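Dronel Two-Arm Bench: Set-up and Operating Guide

Section 6. Household chore trials: plant corner

6.1 Purpose of this section

This section sets out how the plant corner chore is to be prepared, run and recorded on the Dronel two-arm bench. The chore was chosen by the Dromgate site as a fair test of whether a machine can yet take over a small domestic duty: putting watering cans away on a rack and dealing with debris on a table top. A person does this with little thought. For a pair of arms it combines several shapes of handle, a shelf with gaps between its slats, and debris too small to be gripped piece by piece.

Operators should have completed Section 4 (Homing and limits) before continuing. Section 5 may be omitted where the bench has already been levelled.

6.2 Laying out the table

1. Switch the bench to HOLD and confirm that both arms are stationary.

2. Place the potted plant in the back left corner. Turn the pot until no leaf hangs over the rack.

3. Stand the two-level rack against the back wall. The cans may be placed on it or beside it, according to the trial card.

4. Lay the slotted scoop on the table in front of the rack, with its handle towards the front rail.

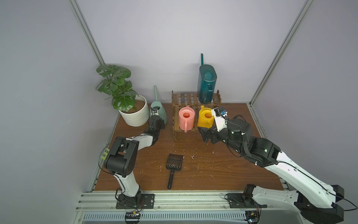
5. Scatter the debris in front of the rack. Do not sweep it into a heap, as a heap makes the chore easier and the result cannot be compared with earlier trials.

6. Return to the operator's position and release HOLD.

CAUTION: Keep hands and sleeves behind the front rail whenever HOLD is released. The circuit boards at the rail are live during a trial.

6.3 Handling the cans

The trial card names the order in which the cans are to be moved. Where no order is given, begin with the smaller cans. Both arms may work at the same time, provided that the Lepik controller shows no shared-zone warning.

If a gripper closes on a can and the can tilts, allow the arm to finish its correction. Press HOLD only if the can is about to fall or if the arm touches the rack with force. A can that has been knocked over is recorded as a fault, even where the arm later stands it up again.

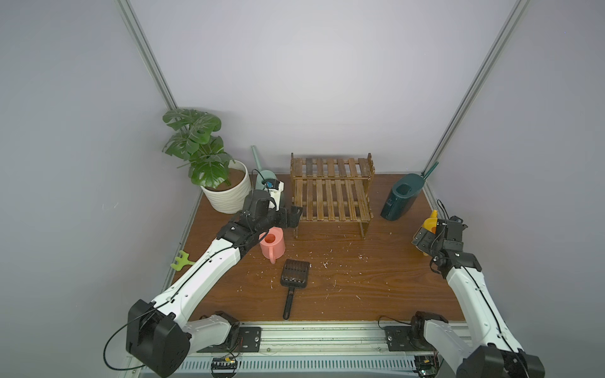 Spout direction is the most frequent cause of failed placements at Dromgate. The controller plans a can's path from its body and allows only a small margin for the spout. Operators should therefore check each tall can before starting and consider where the spout will travel when the can is lifted. The dark teal can, standing to the right of the rack with its spout reaching the corner post, is a placement that calls for this check. Turn such a can before the trial only if the trial card permits it; otherwise leave it and note the position.

NOTE: A can set down across the edge of a slat may look stable and slip later. Wait until both grippers are clear before marking the placement as complete.

6.4 Using hand tools

Tool work is still the weakest part of the chore. An arm can usually pick up a tool and carry it. Keeping the head at an even height while drawing it through debris is harder, and progress is slow compared with a person holding a brush.

1. Select TOOL on the Cadel panel and choose the arm that will hold the tool.

2. Check that the handle lies within reach of that arm.

3. Start the pick-up. Stop the trial if the handle turns in the gripper.

4. Keep the second arm clear of the tool's path.

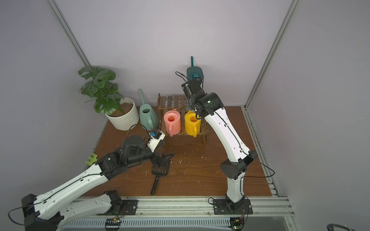 Figure 6-3. Black rake-like tool held by the left arm, with the right arm over the rack.

The operator must not free a jammed tool by hand while the gripper is powered. Press HOLD, select RELEASE, and support the tool from the front.

6.5 Checking the wrist view

The wrist view is shown on the left half of the Cadel panel. It should be examined before every trial and whenever a can or cup is to be carried. Close objects may be slightly blurred, and this is acceptable provided that the rim can be told apart from the table.

1. Open the wrist view for the arm in use.

2. Confirm that the rim and handle of the item can be made out between the gripper fingers.

3. Look for specks or residue inside the item and enter any in the log. The controller does not judge whether a container is clean, and the decision remains with the operator.

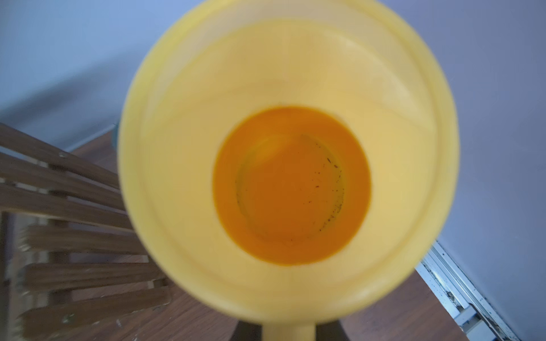 6.6 Recording the result

Enter each trial in the bench log as complete, partly complete or stopped. A trial in which the operator touched any item is recorded as stopped, whatever the arms achieved afterwards.

The Dromgate log held 418 plant corner trials when this section was revised. Of these, 171 were complete, and nearly all of the remainder failed during tool work. On this evidence the chore is not yet suitable for unattended running, and a trained operator must be present throughout.

Questions about this section should be sent to Ülle Mets, bench operations, Dromgate.

Section revised Oct 16, 2022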